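Home | Posts | Robots | About

Shelf picking from the wrist view only

September -- posted by the Odton bench blog

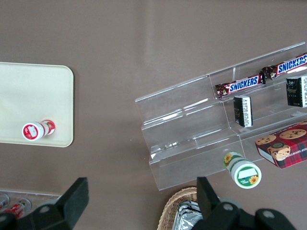
What changed

I dropped the overhead view and retrained the Punero policy on wrist images alone, using 518 demos. Clear acrylic steps are the hard part -- the depth estimate goes straight through them to the table colour behind.

Over 199 trials the Snickers bars on the top step were fine. The small black packages were worse, and bottles lying on their side worse again. Next I'll add 40 demos of bottles only.

Filed under: Manipulation, Bench notes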